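Week 6: Writing for a Solo Instrument

Last week we ended in a bit of a rush, so let me pick up where we were, with the problem of writing one line of music for one player and nobody at the piano to help. I know a few of you are nervous about this assignment. You needn't be! Most of the pieces you already love have a stretch somewhere in them where a single instrument carries everything, and you got through those as listeners without missing the rest of the band at all.

Start with breath. If you are writing for a wind or brass player, sing your line out loud while walking around the room, and mark every place where you run out of air. A trained player will go longer than you can, but your body will still tell you where the phrase wants to end. In the Horum study we played through in March, the opening phrase is much longer than it looks on paper, and the player has to sneak a breath before the high note. It can be done, and done beautifully, but the composer could have given her a rest there and lost nothing.

Then think about harmony, which people tend to forget when they have just one note at a time to work with. The ear is generous. Give it the bottom of a chord, then the top, and it will hold on to both and fill in the middle for you. We heard this in the slow section of Addo, where the low notes come back every few measures like a bass player checking in.

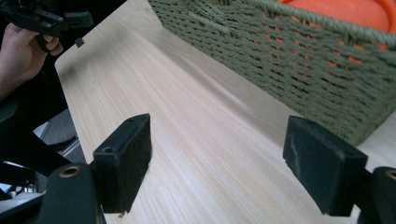
Posted by the course instructor | 05/02/2016 | Filed under: Composition I, Handouts

A word on jazz feeling, which so many of you have asked for. Please don't write out every swung note as a dotted rhythm. It looks fussy and it comes out stiff. Write plain eighths, put "relaxed swing" at the top, and trust your player. Save your ink for the accents, the falls and the bends, as those are the things a classically trained musician won't add unless you ask.

Tempo matters more than you'd think, too. Irnidero is marked at 80 to the quarter note, and we tried it in class both slower and faster. Slower, it sagged. Faster, it lost that rocking quality in the second theme. Put a real number on your score, and test it with your own voice before you settle (I have been talked out of many a tempo by my own humming).

For your written commentary, I'm asking for 1,000 words at the draft stage and 2,000 for the final version. Tell me what you were after, where you got stuck, and which piece from our listening list you went back to. Please don't retell the whole piece measure by measure, I will have the score beside me.

Listening before next class: Itex, first movement, twice through. Once with the score and once without it, please, and in that order if you can manage it.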